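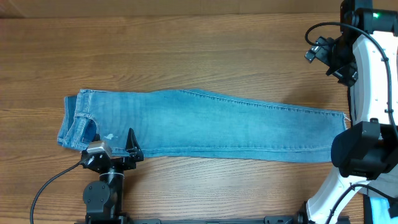

A recall letter is no use to the person who bought the car third-hand, one respondent wrote in the comment box of our survey, and several others made the same point in different words. That remark set the direction of the second half of this project.

Reading time: 4 min

1. Background

When a manufacturer issues a safety recall, it mails a notice to the registered owner. The owner books an appointment, a dealer carries out the repair at no charge, and the vehicle is marked as complete in the manufacturer's records. A vehicle whose repair has not been done is said to have an open recall.

Our question was how well this process works for older vehicles in a single town. We chose Bitdale because it has one franchised dealer group (Bredis), one large independent garage (Bunnag) and little through traffic, so that most cars serviced there are also kept there. We looked at three things: the share of vehicles with an open recall, the age of those vehicles, and whether the current owner was aware of the recall.

2. Method

Bunnag agreed to place a paper form at its service counter from February through April. Customers who filled it in gave the model year of the vehicle, the number of previous owners if known, and permission for us to check the vehicle identification number (VIN) against the recall lookup. We received 713 usable forms. Forms with an unreadable VIN, and forms for trailers and motorcycles, were left out.

VINs were checked in batches with Junura, a small script written for this course. Junura submits each number, stores the response and flags any campaign listed as incomplete. It doesn't keep names or license plates. The VIN column was deleted after the check - the only identifier left in the working file is a row number.

Owners of flagged vehicles were contacted by the garage, not by us, and offered a short follow-up questionnaire. It had five questions and an open comment box.

3. Results

Of the 713 vehicles, 222 had at least one open recall, or 31 percent. Of these, 37 had two or more. Airbag components and fuel system parts were the most common categories, followed by wiring and door latches. Software updates made up a small share, and nearly all of them were on the newest vehicles in the sample.

Follow-up questionnaires came back from 130 owners. The main finding is that awareness depended strongly on how the car had been bought. Owners who had bought new from a dealer mostly remembered a letter, even when they had not acted on it. Owners who had bought from a private seller mostly did not.

The reasons given for not acting fell into a few groups. Some owners had been told that parts were on back order and had not heard anything since. Others could not leave the car for a full day. A smaller group thought that the repair would cost money, or that going to the dealer would lead to a sales pitch for other work. Two owners believed the work had been completed by the previous owner. The lookup showed that it had not.

Vehicle age alone was a weaker predictor than we expected. Once the number of previous owners was taken into account, the difference between mid-age and old vehicles nearly disappeared. The number of previous owners was self-reported, though, and was left blank on many forms, so this result should be read with care.

4. Limits of the data

The sample is drawn from customers of an independent garage. People who service their cars at the Bredis dealership are missing, and they are likely to have fewer open recalls, as dealers normally check for them during routine work. Our 31 percent should therefore not be used as an estimate for the whole town. People who do their own repairs are missing too, and we can't say in which direction that pushes the figure.

The lookup also has a delay. A repair finished shortly before our check may still have appeared as open. We re-ran the flagged numbers in May to reduce this error and used the May status in all of the counts above.

5. Discussion

Mailed notices work through registration records, and those records lag behind sales. A check at the service counter does not have this problem - the car is present and so is the person who drives it. During the project the Bunnag counter staff began running the lookup while writing up each work order. They put the added time at under a minute per vehicle.

An independent garage can't do the recall repair itself, so the owner still has to make a second trip. We asked Bredis whether it would hold appointment slots for referrals from Bunnag. It agreed to a trial on short jobs, meaning those with parts in stock and a labor time under one hour. The trial had not started when this report was due.

6. Further work

The next group could repeat the VIN check on the same type of sample after the referral trial has run. The form should ask for the month of purchase, which we left out and later needed. The Junura script and a blank copy of the form are in the course folder. The batch size in the script should stay at its current setting, as larger batches timed out and had to be submitted again by hand.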